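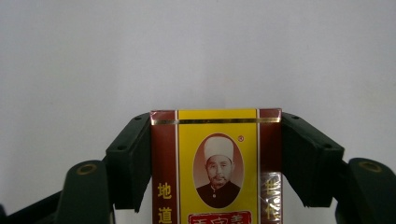 Jadier Grasping Project
Progress report no. 3 to the Mateos Fund
Prepared by Roksolana Pavliuk, project lead
Friday, December 10, 2021

Summary

Work on small packaged goods was stopped for 14 working days this period after a fault in the hand-held grippers. One person had a minor injury. The fault has been found and repaired on both units, and recording has started again. We are behind on the number of grasps we promised for this period and ask for a change to one delivery date, set out at the end of this report. We are not asking for more money.

What happened

The grippers are squeezed by hand through a trigger. A return spring opens the fingers when the trigger is let go. On the afternoon of the incident Hadi Azar was working through the grocery set, mostly spice boxes, tea cartons and stock cubes. He had picked up a carton and was moving it to the shelf when the left finger stayed closed after he released the trigger. He reached in with his free hand to take the carton out. The finger then let go suddenly and the linkage pinched the side of his thumb.

The skin was broken. Colleen Hawthorne cleaned and covered the cut and it needed no further treatment. Hadi was back at his desk the same afternoon. The injury was entered in the building accident book and reported to our safety office the next morning. Their reply is attached as Appendix B.

Cause

Aitana Campos took the gripper apart the following day. The bushing at the left finger pivot had worked out of its seat and was sitting at a slight angle. Under light loads it made no difference. With the trigger squeezed hard it jammed against the arm and held the finger shut.

The arms are printed in house and the bushings are pressed in with a heated tool. The build notes we were using gave no depth for this step and no check afterward. The second gripper had not jammed, but its left bushing could be turned with a fingernail, so we took that one out of use too.

We went back through the session logs to see whether there had been earlier signs. There were two notes in August, both by Nelly Sánchez, reading "slow to open" and "sticky again, left side." She had cleaned the pivot each time and carried on. There was no rule telling her to do anything else. That was a gap in our procedures and I take responsibility for it.

Effect on the data

A finger that opens late changes the release part of a recording. The grip itself is not affected, as far as we can tell. We checked the recordings made after the first August note and marked 625 of them as doubtful. They have been moved out of the training set and will not be counted toward the total. Most are small cartons, which is the category where we had the least to spare.

Jadier's placing model was retrained without them. The retrained model drops light boxes a little early on the bench arm, and we do not yet know if that comes from the missing data or from something else. Aitana is looking into it and I will have more to say in the next report.

A separate question came up while we were checking. Thin cardboard cartons get squeezed many times over in this work and some of the older ones have soft corners. Nelly now swaps out any carton that has lost its shape. The cost is small and comes out of consumables.

Repairs and changes

New arms were printed for both grippers with a deeper seat and a shoulder behind the bushing. Each one was cycled by hand under full trigger load before it went back into use, and neither stuck.

The following rules are now in the lab handbook:

If a finger is slow to open or does not open, stop and put the gripper down on the mat. Do not reach between the fingers.

Use the release stick to free an object that is held.

Check both pivots by hand before the first session of the day and initial the sheet.

Any note about sticking goes to Aitana the same day, and the gripper stays out of use until she has signed for it.

Everyone who records has read and signed the new rules, including the part-time staff at Wokinholm. The Wokinholm unit was built from the same notes, so it is being sent to us for new arms.

Position against plan

Shelf picking and tabletop placing are complete. Small packaged goods is behind, for the reasons above. Soft items had not been due to start this period and have not started.

Spending is under budget because of the lost recording hours. The details are in Appendix A.

Request

We ask to move delivery of the small packaged goods set back by up to 3 weeks. The final report date would stay the same. Please send a decision to me or to Colleen, who will be covering while I am at Plirnmont for the integration tests.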